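Senior project: dim bedroom sessions, keep or drop?

jutham_64
We're at 100 sessions for the laundry sorting project. I want to drop the ones recorded with the overhead light off. The cloth detector misses dark clothes on them.

Fastetti
Don't drop them. Bedrooms are dark half the time. If we train on bright rooms only, the demo in June will fail in the first real house.

jutham_64
The demo is in the lab with the lights on. We get graded on that.

tzanetos
The report gets graded too. Ilham Bouzid asked us last week what happens in low light and we had no answer.

Fastetti
Look at one before you decide. The red fabric on the left is easy to pick out. The dark heap next to it is harder, but the light trim gives you one edge.
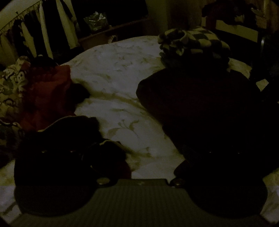 Bedroom session, lights low. Pads open, facing the bed.

jutham_64
OK, but the maroon thing on the right goes straight into shadow. Is it a bag or a garment? I can't label that.

tzanetos
Label it "unknown soft item." We have that class and hardly use it.

jutham_64
Fine. I'll keep nine of them as a separate test set. Not in training.

Fastetti
I'd still train on some, but I can live with that.

Comments (2)

Zevetari: Our club did the same split last year. Report the two scores separately.

mk_robotics: Try raising the exposure first.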